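4. Operating rules for hand-held collection

4.1 Scope

The rules in this section apply to any session in which people record manipulation data with hand-held grippers away from a fixed robot cell. They were written for the Olance and Jeltham sites and were later adopted, with small changes, at Ostermann. Existing robot safety standards were of limited help to us. They assume a powered arm, a guarded space and a trained operator standing outside it. In our work the operator is the arm, the space is often an ordinary office or lounge, and the main risks are dropped objects, trips, tired wrists and recordings of people who did not agree to be recorded.

We sorted the rules into two levels. A "must" rule stops the session if it is broken. A "should" rule is noted in the session log and reviewed at the end of the week. The first draft, dated 7th August, had far too many "must" rules, and operators began to ignore the weaker ones. The version given below keeps the "must" level for the work surface, the marker check, bystander consent and the time limit.

4.2 Work surface and surroundings

The table must be stable and must not rock when a gripper is pressed against it. Objects that are not part of the task should be moved out of reach of both grippers, or listed in the log if they are meant to stay. Everyday clutter is useful in training data, and we did not want a rule that removed it. We wanted a record of it. Cables on the table should be taped or routed to the rear.

Where a table is next to a drop of any kind, such as a stairwell or a mezzanine edge, a railing must be in place and the task objects must be too large to pass through it. If they are not, the table must be moved back by at least one arm's length. Figure 3 was recorded during two-gripper work at such a location. 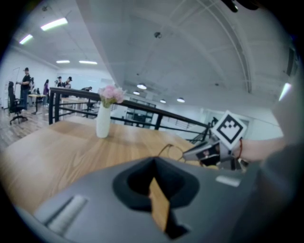 Figure 3. Two-gripper work at a table beside a railing, recorded from one of the grippers.

Marker checks take up most of the setup time under our rules. Each gripper carries a square fiducial marker, and its pose relative to the other gripper is lost when the marker is covered, dirty or turned too far from the camera. Before the first episode the operator holds both grippers over the table, opens and closes each one, and turns each wrist through its working range while a second person watches the tracking display. In Figure 3 the marker on the right-hand gripper is tilted but its white border can be seen around the black pattern, and this is the view we ask for. Sleeves should be pushed up past the wrist. Thin bracelets are allowed, like the red string one in the same figure, provided they cannot reach the jaws or the marker. Watches and loose chains must come off. A marker with a scratched or lifted corner must be replaced before work goes on, and the replacement is recorded with the gripper's number.

4.3 Bystanders and shared rooms

Wide-angle cameras record much more of a room than operators expect. Figure 3 shows people well behind the work table, along with part of a lower level past the railing. Our rule is that everyone who can be seen from the table must be told before recording starts and must have agreed to it. A sign at the door is not enough. People who come in later are told on arrival, and recording is paused until they answer. If someone says no, the table is turned or the session is moved. Faces are blurred before any data leaves the site, using the Diditz pipeline described in Section 3, but blurring does not replace consent.

4.4 Session length and logging

A single operator may record up to 300 episodes in a day, in blocks of no more than forty minutes. Two-gripper tasks count double. In May we tested a higher limit of 400 at the Jeltham site and dropped it after operators reported sore thumbs and the share of rejected episodes went up in the last block of the day.

Every session has one log sheet. It lists the site, the table, the task objects, the gripper numbers, the marker check and any rule that was broken. Of the 4,000 episodes reviewed for this paper, 779 came from sessions with at least one broken "should" rule. Most of these were cable or clutter entries. We kept these episodes in the data set and tagged them, so that later users can leave them out if they wish.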